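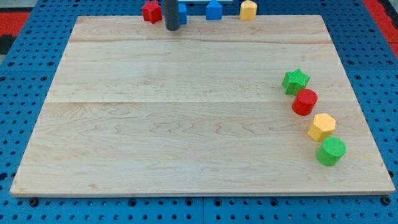

Maple planks forming a board, with wavy grain in the middle plank and seams between the lengths. Four toy blocks stand along the right side.

Edge-glued board

An edge-glued board, also called a glued-up panel or solid wood panel, is a flat sheet of timber made by joining several narrower planks along their long edges. It is used for table tops, worktops, chopping boards, shelves, doors and the sides of cabinets. The method allows wide surfaces to be made from trees that are too small to give wide planks, and it is one of the oldest ways of building up a large flat piece of wood.

Edge-glued boards are different from plywood, which is made of thin sheets laid on top of one another with the grain turned at each layer. In an edge-glued board the grain of every piece normally runs in the same direction, and each piece is as thick as the finished board.

Contents
1 Terms
2 Timber
3 Making
4 Movement
5 Figure and matching
6 Finishing and care
7 Faults and repair
8 See also

Terms

The single pieces in a board are called planks, strips or staves, depending on their width. There is no firm line between the three words. Makers of worktops tend to use "stave" for narrow pieces and "plank" for wide ones, and a worktop sold as "full stave" has pieces that run the whole length without an end joint. Where shorter pieces are joined end to end, usually with a finger joint, the result is called a finger-jointed board.

The line where two pieces meet is the glue line or seam. On a well-made board it may be hard to see, and the change in grain from one plank to the next is often the only sign of it.

Timber

Almost any timber can be used. Hardwoods are preferred for surfaces that will be cut on, knocked or wiped often, while pine and spruce are common for shelving and furniture sides. Common hardwoods include:

Beech – hard and even in colour, cheap in much of Europe, but it moves a good deal as the air in a room changes.
Maple – pale and close-grained, and widely used for butchers' blocks and bench tops.
Oak – strong and easy to recognise, with open pores that need filling if a smooth surface is wanted.
Ash – pale, with a bold grain.
Walnut – dark, costly, and softer than most of the others.

Maple for boards is often sorted by colour before sale. The sapwood, which is the younger outer part of the trunk, is almost white, and the heartwood is browner. Buyers who want a light surface pay more for planks that are all sapwood. Pale maple yellows slowly in daylight, and a board that has had a mat or tray on it for a long time will show a lighter patch when the object is moved.

Making

The timber is dried first, either in a kiln or by stacking it in the open with thin sticks between the layers. Wood for indoor use is usually dried to a moisture content of between 8 and 12 per cent. Planks that are joined while too damp will shrink afterwards, and the seams may open.

After drying, each plank is planed flat on one face and then straight along one edge. The second face and second edge are planed to match. Some workers plane two neighbouring edges together, clamped face to face, so that any small error in the angle is cancelled when the planks are opened out.

Glue is spread along the edges and the planks are pressed together with clamps. The clamps are placed above and below the board by turns, to stop it bowing. Most modern workshops use a white or yellow wood glue, which in a close joint is stronger than the wood beside it. Hide glue was the usual choice before that and is still used in the repair of old furniture.

Dowels, biscuits or a tongue and groove may be added. They help to keep the faces level during gluing but add little strength to a long-grain joint. Once the glue has set, the board is planed or sanded flat and cut to size.

In factories the same steps are carried out on a production line. The strips are sorted by machine, glued on rollers and pressed in heated clamps, and a panel may be ready for sanding within minutes.

Movement

Wood swells when it takes up water from the air and shrinks when it gives it off. The change is very small along the grain and much larger across it, and for this reason a wide board becomes wider and narrower over the year while its length stays nearly the same. In houses with central heating, boards are often at their narrowest in winter. Shrinkage may begin to show in November, soon after the heating comes on.

A board that is fixed firmly across its width cannot move and may split. Table tops are therefore held down with wooden buttons, slotted plates or screws in wide holes. Doors are made with the panel loose in a groove for the same reason.

There is a long-running disagreement about how the planks should be turned. Many books advise placing them with the growth rings curving up and down by turns, so that the cupping of one plank is set against that of the next. Others advise turning them all the same way, which gives one gentle curve that can be pulled flat by the frame. Both methods are in common use – with quarter-sawn timber, which hardly cups, the question does not matter much.

Figure and matching

The word figure is used for the pattern on the face of the wood. In maple it may take the form of ripples across the grain, known as curly, tiger or fiddleback figure, or of small round marks known as bird's eye. Ripples are caused by fibres that grew in waves, and they seem to shift as the light changes. Such wood is harder to plane, as the blade tends to lift and tear the fibres where they rise to the surface.

Planks may be chosen so that the pattern carries on from one to the next. In a book-matched board, two planks cut from the same piece are opened like the pages of a book and joined so that each mirrors the other.

Finishing and care

Chopping boards and worktops are often treated with mineral oil, linseed oil or a mixture of oil and wax. Oil must be renewed from time to time but is easy to patch. Varnish lasts longer on table tops and needs less attention, though a damaged area is harder to mend.

Standing water should be wiped off. Wetting only one side of a board makes that side swell and can cause it to cup. Both faces are normally given the same finish to slow this down.

Faults and repair

The commonest fault is an open seam, generally the result of poor edge planing, too little glue or timber that was not dry. A short opening at the end of a board can sometimes be filled with fresh glue and clamped. A longer one is better sawn along the seam, planed again and rejoined, with a small loss of width.

See also

Butcher's block
Finger joint
Plywood
Quarter sawing
Wood drying

This page was last edited on 05/02/2025.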